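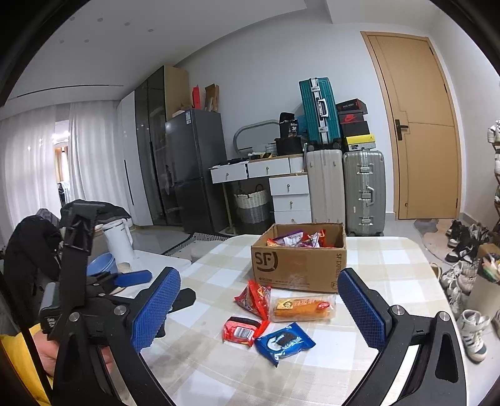 Snack sorting with the hand gripper. Box in the middle, snacks out front, pads open.

Do you have a kitchen table, a steady hand and a few free evenings? Then I'd love to hear from you! I'm putting together the next group of home demonstrators for Rorko, and I have 12 spots to fill.

First, what you'd be doing. We teach robot arms to do small household jobs, and they learn by being shown. So you take our gripper (you squeeze the handle and the two fingers close), you pick something up, you put it where it belongs, and the camera on the gripper records the whole thing. Then you set everything out again a little differently and go for another round. That's the job. My first evening on it I moved tea bags in and out of a tin until my tea went cold, and I had a great time.

You don't need to know a thing about robots. People who are good at this tend to be the ones who fold towels the same way every time, or who can't walk past a crooked picture. Retail, kitchen work, sewing, model trains, looking after small kids - all good practice. If you've never done any of that, apply anyway.

The group runs for 6 weeks, starting in August. You'd do 5 sessions a week, at whatever hours suit you, and each session is one task from the list I send out on the weekend. Some are quick and kind of fun (packing snacks into a box, putting spoons in a drawer). Some will test your patience. Socks are harder than you'd think, and I still can't do the one with the jar lids without muttering.

Across the whole group we're hoping to end up with 2,000 good demonstrations. A good one is slow and smooth, with no long pauses and no second hand sneaking in to help. If you drop something, just pick it up with the gripper and keep going! We keep plenty of those. An arm needs to see how a person gets out of trouble too.

Your home can look like a home. Please don't rent furniture or paint a wall for us. I mean it, a place with shoes by the door and suitcases against the wall is fine, and the more different our rooms are from each other the better. Do put away mail, family photos and anything with your address on it before you start, and let the people you live with know when you're recording.
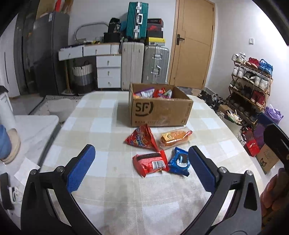 Same task, same checkered cloth. Packets of different shapes and sizes make good practice.

What you'll need at your end:

A table you can walk up to from at least one side
Decent light, daylight or lamps
Wi-Fi that can handle a big upload overnight
A mix of everyday stuff to pick up - packets, cups, clothes, toys
To be 18 or over

What we send you: the gripper, a charger, a spare set of finger pads and a carrying case. It all goes back at the end, and we pay the postage both ways.

Pay is by the hour, and setup time counts. So does the training, which is one afternoon at our Celbridge workshop or the same thing over a video call if you're nearer the Prarkau office or nowhere near either of us. I'll go over the rate with you on the phone before you agree to anything.

There's also one remote-control spot open, which is a different sort of work. You'd sit at the Holmgren station in Celbridge with a controller in each hand and steer a pair of arms across the room while you watch them on a screen. It takes longer to get the hang of (my first try ended with a sponge on the floor and a cup on its side) and you do have to come in for it. If that sounds like your thing, put "remote" in the subject line.

To apply, send me a short note with your town, the hours you usually have free, and a few lines on something you do with your hands. No resume, please. A phone picture of the table you'd use is handy too, just as it is, no tidying. I read every note myself and I'll write back either way, though give me a week or so if they all land at once.

Left-handed people very welcome, by the way - the gripper works in either hand and we're short on lefties!

Posted Apr 10, 2021, home demonstrator program, Rorko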